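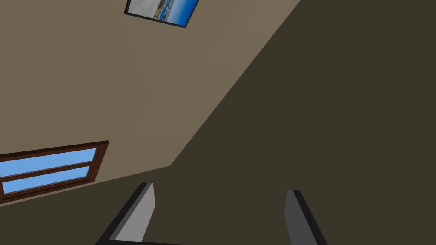

Meshes of fossil bone exported from Fanell lose surface detail when the decimation step runs before normals are recalculated. Reported against a theropod tooth scan from the Girkunine collection. The serrations along the rear edge come out as a smooth ridge, and the crown shows dark triangular patches under any light angle. Simple geometry does not trigger it. Large plain surfaces that meet at sharp diagonal edges, like those behind the two gripper fingers, have so few faces that the decimator leaves them alone. Bone and tooth meshes get the full reduction.

Opened by: Yến Phùng
Date: March 4, 2023
Component: export
Severity: 2

Steps to reproduce

1. Open the tooth scan at full resolution.
2. Set the target to 2,000 faces or fewer.
3. Leave "Preserve edges" at its default of 90.
4. Export and reopen the file in a new session.

Expected: serrations still countable at full zoom.
Observed: serrations gone, patches on the crown. The on-screen preview before export is correct, so the fault is in the written file.

Log

Entry 1. Repeated with the jaw fragment from the Tô locality. Same patches, mostly inside the tooth sockets. Deleted the cache and repeated. No change.

Entry 2. Raised "Preserve edges" in steps up to the maximum. The ridge gets slightly rougher but individual serrations do not return. The setting is read – it shows in the export header – but it is applied to the old normals.

Entry 3. Turned off decimation. File exports clean and is too large for the specimen viewer, which times out on load.

Entry 4. Ran the Stalivel plugin to recalculate normals first, then decimated as a separate job. Serrations present, no patches. Loads in the viewer.

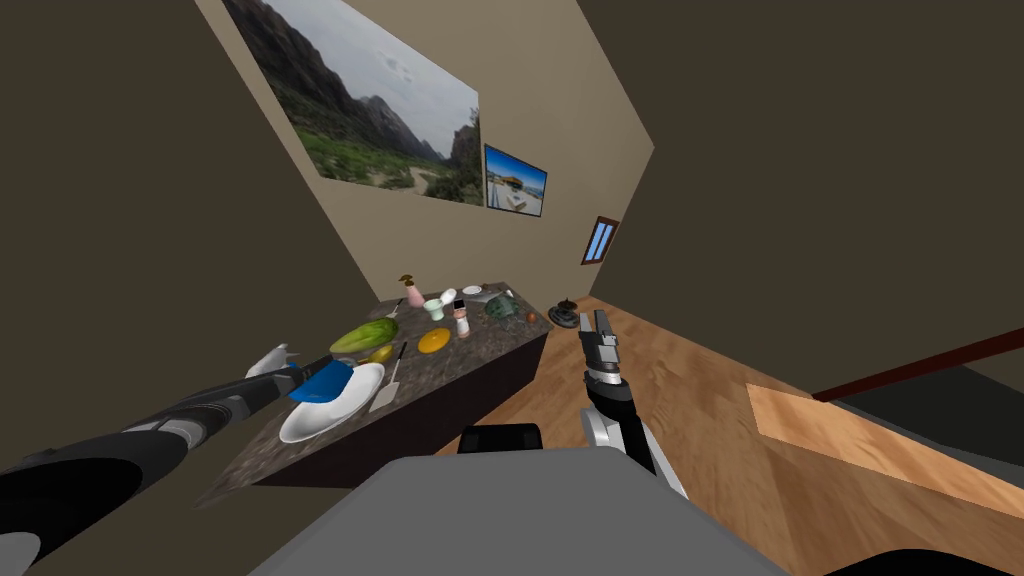
Workaround

Recalculate normals in Stalivel, save, then decimate from the saved copy. Do not use the combined "Reduce and export" button. Anything exported with that button since September should be checked before it is used for measurement, teeth first.

Status

Open. Export order to be swapped in the next build. Yến Phùng to retest with the tooth and the jaw fragment. Original scans are not affected and do not need to be redone.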